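4.2 Mixed packaging on the dining table

Clearing a table is often treated in the household literature as a single task with a single end point. We doubt that it is one, and the tables in our sample give us little reason to change our minds. 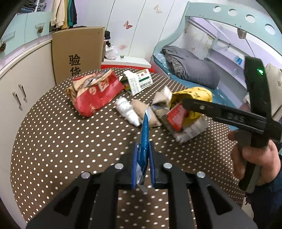 Figure 4. Packages and household items on a round table with a polka-dot cloth, one of the tables in the Dresach set.

4.2.1 What counts as clutter

The usual starting point is the Vachon checklist, which asks a rater to sort everything on a surface into "in use", "stored" and "waste". The checklist was written for kitchen worktops, and it works tolerably well there. A kettle is in use. A jar with its lid on, pushed to the back, is stored. On a dining table the three classes begin to slide into one another, and packaging is where they slide most.

Take the table in Figure 4. A large red-and-white bag has a torn top edge. A rater following the checklist to the letter would put it under waste, as an opened and crumpled package. Yet plenty of households keep food in its opened bag for weeks, folded over or pegged, and a crumpled bag may be empty, half full or nearly full. The white cardboard box next to it raises the same difficulty. It is partly torn open, with a flap folded over, and a torn box may well still be the place where its contents live. The white plastic bottle on its side is harder again. We could find no rule in the checklist for a bottle lying down, although one of the training sheets issued with it suggests that an upright bottle is "stored" and leaves the reader to guess the rest.

The tan cloth bag is the item we argued over longest. Cloth bags are rarely thrown away, and most people who own one would be annoyed to find it in the bin with the crisp packets. Under the checklist, however, a crumpled bag is a crumpled bag. The material is not recorded. This seems to us a plain fault in the instrument, and one that would have been easy to catch if anyone had tried it on a table before publishing agreement scores.

4.2.2 Agreement between raters

Those scores deserve a closer look. The figures usually quoted in support of the checklist come from worktops with few items on them, where a rater could hardly go wrong. Our own raters worked from 193 surfaces, of which 105 were tables of one kind or another and the remainder worktops, shelves and desks. On the worktops they agreed on the class of an item in almost 80 per cent of cases. On the tables agreement fell to 60 per cent, and we do not regard that as good enough to support the conclusions that are commonly hung on it.

It might be objected that our raters were poorly trained. They received the standard training, and a second session in November after the first results came in. The second session made no difference that we could detect on tables. What did help was letting them pick an item up. A rater who can lift a bag knows at once whether there is anything in it, and most of the disputes over bags ended there. Disputes over boxes took longer, and a few were never settled.

This is an awkward finding for studies that rely on photographs alone, ours included. A picture of a crumpled beige-and-gray bag, to keep the spelling on our coding sheet, tells us its colour and its place among the other things. It does not tell us whether the household has finished with it. We have therefore marked such items "undecided" throughout, a class that the checklist does not allow and that accounts for much of the difference between our totals and those reported for the earlier Brodville survey.

4.2.3 The order in which things go

A second claim made for tables is that people clear them in a fixed order, light rubbish first, then containers, then anything with a proper home elsewhere. The Dodis guide goes so far as to print this as a rule. We see why it is attractive. Wrappers and small packets can be gathered up quickly, and the table looks better straight away, whatever is left on it.

We are less sure that people follow it. In the notes kept by our households, the order varied a good deal from one evening to the next, and the reason given most often was reach. People took what was nearest. Those seated at a round table cleared their own side and left the rest to whoever was passing. Others began with the bags that were in the way of something else. In an arrangement like that of Figure 4, a small red packet lies tilted on top of the pile of bags and partly over a crumpled white plastic one, so anyone wanting the lower bag would probably deal with the packet first. That is an order of a sort, but it comes from how the things happen to lie and has nothing to do with weight or kind. A long blue wrapper or a bright yellow bag may also go early simply by being easy to see, particularly against a dark brown cloth. We cannot separate these explanations with the material we have, and we suspect that the authors of the Dodis guide could not either.

The tablecloth itself is missing from both schemes. Households with a cloth reported clearing more carefully, on the grounds that crumbs have to be shaken out and everything must come off first. Households without one tended to wipe round whatever remained. If this holds up, a good part of what has been put down to tidy or untidy habits may come down to whether there is a cloth on the table. We would not press the point too far on self-reported notes, which flatter the people who write them.

4.2.4 Limits of the table data

Three cautions apply. The Dresach tables were recorded as they stood, with no note of when anything had been put there, so nothing can be said about how long a package had been out. Printed labels were not transcribed, and contents were never inferred from them. Finally, the class "undecided" is only as good as the restraint of the person using it, and two of our raters used it far more freely than the others. The totals in the next section are given both with and without their sheets.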